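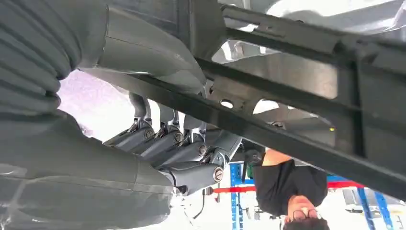

Why does a bolted frame start to rattle again a week after every bolt on it has been tightened?

Usually the bolts were tightened while the frame was standing slightly out of square, so the joints were holding a twist. The twist works its way out through whichever bolt is least able to resist it. Loosen everything a little, square the frame up on its feet, then tighten in order from the bottom.

Tondale Shop Furniture, customer support
Ticket subject: Plukine frame, black, rattles
Site: Bosville workshop
Opened: August 8, 2021
Status: Closed (reopened once, see below)
Priority: Low (set by us), Urgent (set by customer)

Customer, opening message

We have one of your Plukine frames, the black one with the long diagonal brace. It rattles. It rattles when a door shuts, when a truck goes by, and when someone in the next room puts down a mug with any conviction. I have tightened every bolt I can reach. It was quiet for a week and now it is rattling again, a little higher in pitch, which I am choosing to take personally.

The manual says "ensure all fixings are secure." They are secure. I have never met more secure fixings.

Support, first reply

Thanks for getting in touch. Please confirm the following before we go further:

Is the frame standing on its adjustable feet or directly on the floor?
Has anything been added to the upper bar since assembly?
Which tool was used for tightening?

Customer

On its feet. The feet are on the floor, so I suppose both.

Nothing has been added to the upper bar. Somebody hung a coat on it in May and was spoken to.

The tool was the small wrench that came in the bag. I have since learned that it bends.

Support

The wrench in the bag is meant for initial assembly only. Please use a full-size wrench for final tightening. We would also like you to do the rock test. With the frame unloaded, push lightly on one top corner and let go. Then do the same at the opposite corner. If one foot leaves the floor at either corner, the frame is standing on 3 feet and pretending about the fourth.

Customer

Did the rock test. The back left foot comes up. I slid a sheet of paper underneath it and then slid it out again, which I gather is not how furniture is supposed to work.

I wound the foot down until the paper stuck. The rattle is now a buzz. I would like to go back to the rattle.

Support

That is progress, although we understand it may not sound like it. A buzz generally means two flat surfaces are touching lightly where they ought to be either clamped or apart. On the Plukine the usual place is where the diagonal brace passes the crosspieces.

Please try this:

1. Take the load off the frame.
2. Back off the brace bolts at both ends by half a turn. Do not remove them.
3. Back off the crosspiece bolts the same way.
4. Set a level on the upper bar and adjust the feet until it reads true. Turn the level end for end and check it again.
5. Measure both diagonals of the open side, corner to corner. Push the frame until they match.
6. Tighten the crosspieces first, working upward.
7. Tighten the brace last, lower end before upper end.

Customer

Step 5 was educational. The diagonals were off by 10 millimeters. I had always thought of it as a rectangle.

For the record, I assembled it myself, on a floor I believed in, following the drawings. The drawings show the brace going on before the crosspieces. Your list has it going on last. I would be interested to know which of you is right.

Support

The list is right. The drawing on page 20 of the older manual shows the brace early to make the picture easier to read. It was corrected in the later printing. We are sorry about that.

Customer

I have the older manual. Naturally.

All bolts backed off, frame squared, everything retightened with a grown-up wrench. It took most of a morning. Slammed the door: silence. Put down a mug with conviction: silence. I then stood beside it for a while waiting for a truck, and when one came I heard the window rattle, and that isn't yours.

Support

Glad to hear it. Closing the ticket. A follow-up check is worth doing after a few weeks of use, as powder coating settles a little under the washers.

REOPENED BY CUSTOMER

Customer

It isn't rattling. I want that noted before anyone sighs.

Different matter. One bolt sticks out past its nut far more than I'd like, and I have now caught the same sleeve on it twice. Is it the wrong bolt? I also have a round hole in one of the plates with nothing in it and would like to be told that it's meant to be empty.

Support

The long bolt is most likely one intended for the Jugah shelf bracket, which needs the extra length. The two sizes shipped in the same bag for a while. If no bracket is fitted, a shorter bolt can go in, or the long one can stay with a cap nut over the end. It holds just as well either way.

The round hole is a cable pass-through. It is supplied empty. A rubber grommet is available if you plan to run anything through it.

Customer

Cap nut, please. I have gotten used to the long one and don't want to disturb a joint that is finally minding its own business. Send the grommet too.

While I have you: the label says the frame is rated for 2,000 pounds. Did the twist do it any harm in the meantime?

Support

Not at the loads you listed when you registered it. Check the welds at the lower corners for cracks in the coating. If the coating is intact, carry on using it. If you see a crack line, unload the frame and send us a close photograph before putting anything back.

Customer

Coating is intact. Some scuffing at knee height, which is mine.

Support

Cap nut and grommet sent to the Bosville address, no charge. Newer manual enclosed.

Internal note

Add the brace order to the saved replies. Add the sleeve question as well. Ask the warehouse whether any of the mixed bolt bags are still on the shelf, and have someone take the bendy wrench out of the bag or start calling it something else.

Customer

Parts received. Cap nut on. The new manual has the brace on page 20 too, but going on last this time. You may close it.

Status: Closed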